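Accueil | Cours | Séances | Ressources | Plan du site

Séance 3 : Le poste de mise en rayon après l'arrivée du bras
Document distribué aux étudiants, mis en ligne le 27 août 2019 (2019-08-27)
Par l'équipe pédagogique de Patarport

Dans cette séance, nous étudions l'entreprise Godov, qui prépare des commandes alimentaires pour 49 magasins. Avant l'automatisation, une personne prenait les sachets à la main et les posait sur l'étagère, jusqu'à 300 fois par poste. Maintenant, le geste de prise est confié à la pince, et l'opératrice ou l'opérateur surveille.

1. La prise d'un emballage souple

Un carton est rigide, on connaît ses faces. Un sachet de pâtes change de forme quand on le serre, et son film brillant renvoie la lumière vers la caméra. La main humaine corrige cela sans y penser. Pour la machine, il faut choisir le point de prise et la force, et il faut que quelqu'un lui apprenne ce choix. 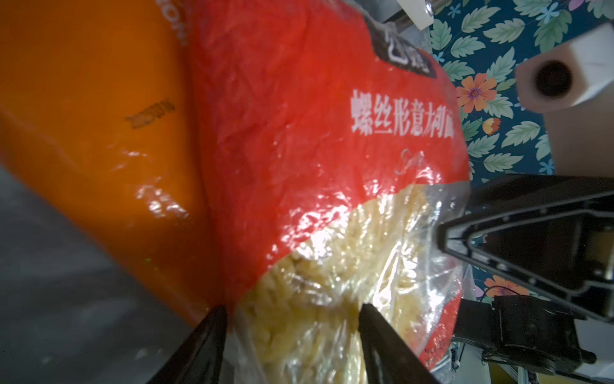 Fig. 1. Les doigts de la pince sur un sachet rouge de pâtes en spirale, serré contre un sachet orange.

Notez que deux sachets qui se touchent posent une difficulté particulière : où finit l'un et où commence l'autre ? Chez Godov, les agents du poste ont été consultés sur cette question en novembre. Leur connaissance des produits est entrée dans les consignes de réglage, mais elle n'est pas reconnue dans la grille de salaire. Ce point sera discuté en groupe.

2. Ce qui change pour les personnes

Les agents disent avoir moins mal aux épaules. Ils disent aussi que l'attention fatigue d'une autre manière, et que l'on parle moins avec le collègue voisin. Kohlhase appelle cela « le travail d'attente » : on est présent pour le moment où la machine hésite.

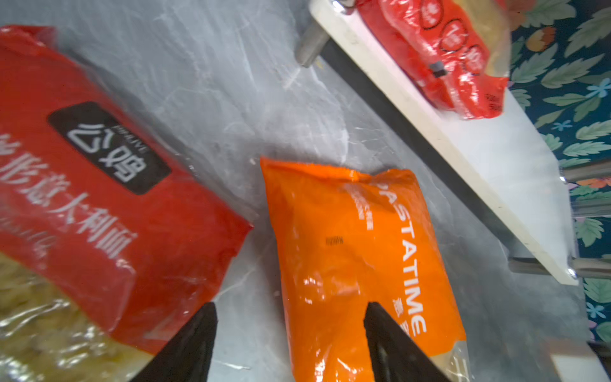 Fig. 2. Sachet orange « PASTIME » entre les doigts de la pince ; à droite, l'étagère blanche.

3. Travail à préparer

Lire le dossier Stekwood, puis répondre par écrit :
- Qui décide d'arrêter le bras, et qui en est responsable ?
- Quelles compétences de l'ancien poste sont encore utilisées ?
- Comment faudrait-il former une personne nouvelle, qui n'a jamais fait la prise à la main ?

Une page suffit. Apportez une copie imprimée à la séance suivante.

Contact | © Patarport | Haut de page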